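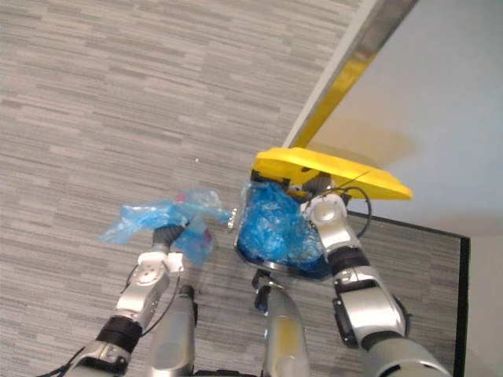 Minutes, page 136

CORKLEY HOUSE TENANTS' ASSOCIATION
Minutes of the ordinary meeting held Thursday, ground floor meeting room

The Chair declared the meeting open at 6.10 pm. A quorum was present. The minutes of the previous meeting were taken as read and confirmed.

Item 4. Rubbish and recycling, common areas

4.1 The meeting considered the small bins with yellow lids placed on the carpeted floors. It was noted that blue liners and loose blue bags are being pushed into the bins until the opening is full. Members asked that spare bags be kept in the cleaning cupboard on each level.

4.2 The Vollberg quotation for replacement liners, at $2,768 for the year, was tabled. The Firum quotation had not been received. Decision deferred to the December meeting.

4.3 Resolved: that bins near doorways be moved clear of the door swing, and that the cleaning contractor, Gebru, be advised in writing. Carried.

Item 5. Drink bottles

5.1 Correspondence was received from level two concerning plastic water bottles left in the meeting room after bookings.

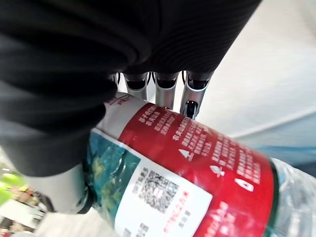 Question from the floor: Do labels have to be taken off water bottles before they go in the recycling?

Reply from the Chair: Labels may stay on. Bottles should be emptied, and are to go in loose, never inside a tied bag.

5.2 Resolved: that a notice to this effect be displayed beside the sink on each level, and that 100 copies of the bin guide be printed for letterboxes. Carried, one abstention.

Item 6. Carpet cleaning

6.1 Ground floor carpets are to be cleaned in the school holidays. Occupants will receive 10 days' notice and are to lift bins and chairs off the floor the evening before.

There being no further business, the meeting closed at 7.25 pm.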